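Idari Shape and Stick Set: review after a school year of use

By Simin Shojaei

I bought the Idari Shape and Stick Set in May for the craft table at our after-school room. We have 17 children on a full day, aged five to nine, and they work at long tables in groups. I wanted blocks that could be drawn around, stacked and sorted, and that would put up with a bit of glue. I have now used two sets through a full year of afternoons, so these notes cover how they have held up as well as what you get.

The set comes in a cardboard box with a lift-off lid. There are cubes and longer rectangular blocks in several colors, and a printed sheet of project ideas. Glue sticks and plates are sold separately. We already had glue sticks, and I added shallow plates from Skamell, sold for kids' meals, because I wanted something to keep each child's supplies in one place.

The colors are strong and easy to tell apart across a table. I can say "everyone find a red cube" and the younger ones do it without help. The cubes are a good size for a five-year-old to hold flat on the paper with one hand and trace with the other. The longer blocks are a little harder to trace. They slide if the child presses the pencil too hard against the side, and the line ends up with a step in it. A small piece of drafting tape underneath fixes this.

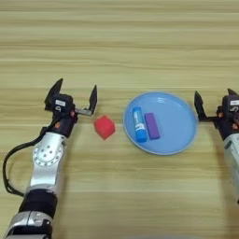

Red cube on the table, purple block and glue stick on the light blue plate.

The plates have turned out to be the most useful part of the arrangement. The raised rim stops a glue stick from rolling off onto the floor, where it used to end up several times an afternoon. One plate takes a block and a glue stick with room for a few paper scraps. We had been using Bellis trays before, which are larger and completely flat at the edges. They hold more, but things slid off them whenever a child carried one to the sink. I have moved the Bellis trays to the painting corner.

Glue is the obvious question with blocks like these. Dried glue comes off the flat faces with a damp cloth if you get to it the same afternoon. Left over a long weekend it needs warm water and a fingernail, and it stays in the corners. I would not soak the blocks. Two of ours sat in a bowl of water overnight and the surface felt rough afterward. They are still usable, but you can pick them out of the box by touch.

The colors have lasted better than I expected. The red and purple look much as they did when they arrived. The yellow shows pencil marks badly, and by the middle of winter ours were gray along the edges from tracing. An eraser takes off most of it.

I tried the project sheet with a group of four. It has seven ideas, and we got through most of them over a couple of months. The skyline picture was the best of them: trace the blocks in rows, cut, glue, add windows. It took the older children half an hour and they wanted to do it again. The paper quilt was fine. The "robot mask" needs more cutting than a five-year-old can manage, and the drawing that goes with it does not match the written steps. My colleague Sunee Yensuk rewrote that page for us and leaves out the ears.

Apart from crafts, the blocks get used for sorting games and for stacking at pickup time, when there are only a few children left and nobody wants to start anything with scissors. They stack straight. A tower of cubes on a bare wooden table stays up well. On a cloth it does not.

I also looked at the Triluler set before ordering. It has more shapes, including arches and triangles, and it comes with a drawstring bag. The blocks are smaller, though, and I found them fiddly to trace around myself. For building I think Triluler would be the better choice. For tracing and gluing I would buy the Idari again.

Storage is the weak point. The box lid split at one corner in the first month, and the box is only just big enough, so the blocks have to go back in a certain order or the lid will not close. Children do not put things back in a certain order. Ours now live in a plastic tub with the project sheet taped inside the lid.

Good: size of the cubes, strong colors, wipes clean the same day.
Not so good: the box, the yellow blocks, the mask page.
Rating: 4 out of 5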